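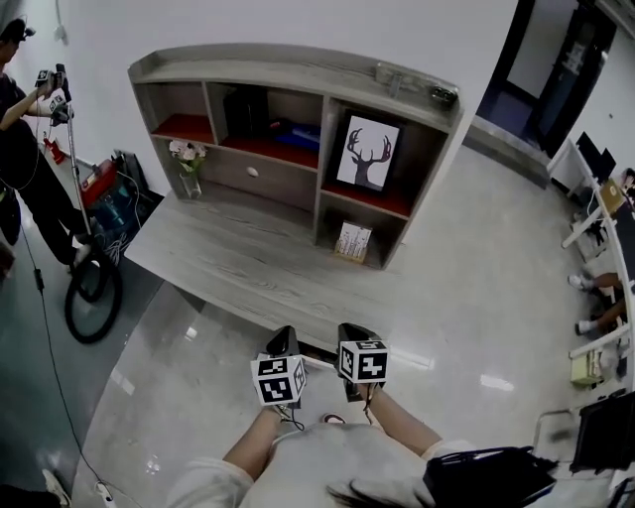

Hand-held grippers in use in front of a cabinet and shelf unit. Each one carries white cubes printed with black marker patterns.

PRATVILLE: Harahap, a contract cleaning and room-care company, has moved 33 of its employees from regular shifts to recording work for an automated tidying system, the company said in February. The employees carry out household tasks with a gripper in each hand, and the recordings are used to train robot arms to repeat the same movements.

Each task is short: open a drawer, move a vase, set a card upright on a shelf. An employee is expected to complete 300 usable recordings per week. A recording is rejected if the marker cubes are hidden from the camera for too long or if the object is dropped.

Operations manager Intan Kusuma said pay for recording work is the same as for cleaning shifts, but the hours are fixed and start at 8 a.m. "The load on the knees and back is lower. The load on the wrists is higher, and we have had to change the break schedule for that reason," she said. Employees now rest for 10 minutes in every hour.

Marlina Yusof cleaned guest rooms for Harahap before she transferred. She said the first week was slow. "You know how to pick up a cup. Then you have to do it with two metal fingers and keep your elbows out."

The first arms are due to be installed at the company's Fallatville site, where they will reset shelves and tabletops in almost 1000 rented rooms. Floors, bathrooms and bed linen will remain manual work. Harahap said no positions will be cut during the trial, but it has not made a commitment for the period after it.

Grímur Lund, who represents staff at the Fallatville site, has asked for written terms on retraining and on who may view the recordings. Talks with the company are to continue next month.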